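Small Plates

The kitchen was white, which the agency had described as a feature. It had come with a toaster oven, a table and a fruit course, and the lease ran until November.

My wife said we should have people over. We had lived in Erkodmont for seven weeks and owed dinners all the way down Prasau Street, and it was no use pleading that the kitchen was a toy one. Everybody's was. The couple upstairs had served us a plush pork chop and we had both asked for the recipe.

So I planned a menu. I read up to 23 pages of a cookbook called The Nkuna Table, which assumed a stove, and then I went and stood in front of the oven.

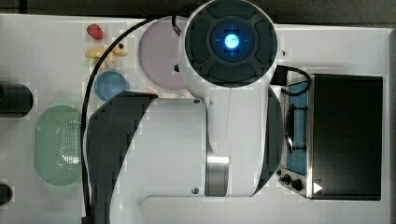

It had two knobs, side by side, one a little smaller than the other. I turned the smaller one first, out of politeness. I had always believed that a man who understood his oven could hold his head up anywhere, and I stood looking through the blue glass at the rack for most of an evening. My wife asked how it was coming along. I said it was resting.

"What's resting?" she said.

"The idea of it."

She suggested fruit. I said you could not invite six adults across a landing for fruit. She said the people from Stullell Court had given us a single pea – felt, hand-stitched – and we had talked about it all the way home.

That settled it. We would do a banana to start, then the orange slice, then the strawberry, which she wanted kept back until everyone had given up hope. The blue bowl could go around empty between courses so that people had something to pass. I was in favor of using the big round plate for all of it, one item at a time, in the very middle. It looked expensive that way. She thought it looked like a ransom.

We argued about the plate until bedtime, and in the morning I laid everything out along the edge of the table to see how it felt. 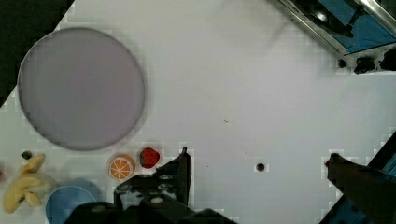
The Guests

They came at seven and admired the table. The man from upstairs asked if the banana was local.

"Very," said my wife.

He nodded and passed the bowl.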